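How to Really Clean a Whiteboard (Tray and Frame Included!)

Posted 1/16/21 by Keith Hebden
Filed under: Workshop and Office

I love a clean whiteboard. There is something about a blank board first thing in the morning that makes me want to grab a marker and start planning things I have no business planning. So when a reader named Wayne Kettle wrote in to ask how I get the gray haze off mine, I got a little carried away, and the answer grew into this page.

The method works on ordinary melamine boards, painted steel and porcelain. If yours is glass, skip the conditioning part at the end. If you have a projection screen that only looks like a whiteboard, stop now and check the maker's instructions first!

What you need

Four microfiber cloths (old ones are fine, washed without fabric softener)
A spray bottle of plain water
Isopropyl alcohol, the 70% kind from the drugstore
A drop of dish soap
A soft toothbrush
Cotton swabs
A dry-erase marker you don't mind using up

Step 1: Clear the tray

Take everything off. Markers, erasers, magnets, the lot. Throw out the dead markers while you're at it (draw a line with each one on scrap paper and be ruthless). Bang the felt erasers together outside, because that dust gets everywhere.

Step 2: Dry wipe from the top

Start in a top corner with a dry cloth and work across, then down, in overlapping rows. Don't scrub in circles yet. You only want to lift the loose ink and let it fall toward the tray, which you are going to clean last. Turn the cloth to a fresh side as soon as it looks dark.

Step 3: Rescue the old writing

Ghost lettering is my favorite part, since it looks hopeless and usually isn't. Trace over the old marks with a fresh dry-erase marker, wait a few seconds, and wipe. The solvent in the new ink loosens the old ink. Permanent marker often comes off this way too! Our big board at the Lasumwood workshop had a parts list on it from October and I got every line of it off with one fat blue marker.

Step 4: Alcohol, then water

Dampen a cloth with the alcohol (damp, not dripping) and go over the board one section at a time. Open a window. Follow right behind with a second cloth and plain water, then dry with a third. If you skip the water you can end up with faint streaks that only show when the light hits them sideways, and you will see them in every meeting for the rest of the year.

Step 5: The rail

People spend half an hour on the writing surface and then put their clean markers back into a filthy channel. Please do the rail! Ridges and grooves hold onto ink dust, and so does any spot where two lengths of metal meet.

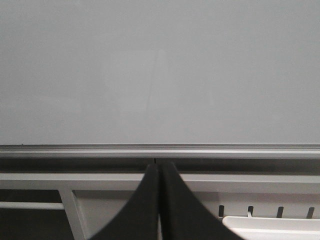

Photo: Keith Hebden / Lasumwood workshop notes

A metal ledge like this one has a thin groove along the top and a seam at the middle, and those are the two places to go slowly. Put one drop of soap in a cup of warm water, dip the toothbrush, shake it nearly dry, and run it along the groove from one end to the other. Then use a damp swab on the seam. Go up and down the line of the joint so you don't drag grit across the face of the board. Tiny dark specks on the upper edge are easy to miss, so run a clean fingertip along it when you think you're done.

Wipe the soap off with plain water and dry the metal right away. Metal can water-spot, and the lip at the front is where spots show most.

Step 6: Frame and legs

If your board is on a stand, keep going. Wipe the crossbar, then the posts from top to bottom, then any thin rods. Dust likes to settle in the gap under the rail, and a cloth wrapped around a ruler reaches in there nicely. While you're down there, give the frame a gentle wiggle. Snug up anything that feels loose, by hand first, and don't overtighten.

Step 7: Condition (optional)

For tired melamine, a thin coat of whiteboard conditioner can make erasing easier. Test it in a corner. Buff until the cloth slides, then leave the board alone for 24 hours before you write on it. I know, it's torture.

Keeping it that way

Dry wipe at the end of each day. Water once a week. Save the alcohol for once a month or so, as too much of it can dull a cheap surface. And wash those cloths!

Got a stain that won't budge? Tell me what kind of board you have and what made the mark. Wayne's turned out to be tape residue, and a little warm soapy water took care of it.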